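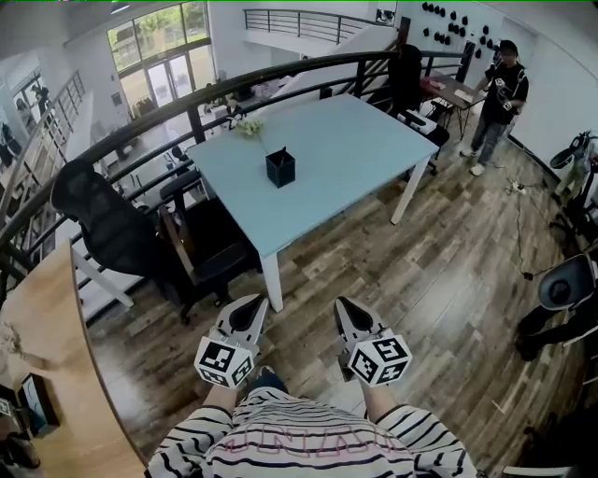
Farzana asked on Monday whether the upstairs table could stay where it is once the new desks come in March, and I said I would write to the list so everyone gets the same answer. My answer is yes, with some changes to the chairs. I have been working on the mezzanine most of this month and the table itself is fine. It has the pale blue top and the white legs, it is a good height for laptops, and it gets daylight from the big windows across the way. What doesn't work is that the chairs up there don't match and they end up pushed in on whatever side they fit. The black one with the wooden armrests sits against the left edge of the table, and the mesh one with the white curved frame ends up beyond it.

My quoted message from last week is at the bottom for anyone who missed it. Updates on the points in it:

1. Chairs. I would like to keep the mesh chair and the one with the armrests at the table and move the tall black one downstairs, where there is more room behind the white desks. If anyone has a back problem and needs the tall one, write to me and it stays up.

2. Railing. Please keep chairs a full step back from it. The casters catch on the bottom of the balusters and the paint is coming off in two spots. Gajdoš quoted us 283 for touching it up and I would like to pay that only once.

3. Pen holder and flowers. Both can stay. The flowers are best at the far left corner, near the railing, where they aren't in the way of anyone's elbows. Pens that don't write go in the trash and not back in the holder.

4. Dark wooden desk. It is not part of this move. The papers on it belong to the Plemine job and should not be stacked, sorted, or borrowed from until that is closed.

5. New desks. Firel confirmed the order, 3,532 including delivery. They come flat and we put them together ourselves. They are for the lower level only. The delivery people will not carry anything up the stairs, so if we change our minds about that later we carry it.

On the floor: the felt pads I ordered are in the drawer under the printer. They go under the table legs. The office chairs don't need them. If you move the table, lift it. It takes two people and it is not heavy.

I still need to hear from people who use the table in the afternoon. So far 7 of you have answered and they are all morning people.

Juraj

On 22 Feb 2023, Juraj Vávra wrote:

> Hello all,
>
> The desks for the lower level are going to be replaced next month.
> Before that I want to settle the upstairs furniture so we don't
> move everything twice.
>
> Things I would like opinions on:
>
> - which chairs stay at the blue table
> - whether the railing should be repainted now or in the summer
> - whether anyone wants one of the old desks for home (free, you
> pick it up, Hesotus has first choice of two)
>
> Farzana Ghumman has the floor plan if you want to see the
> measurements. Please reply to the list and not only to me.
>
> Juraj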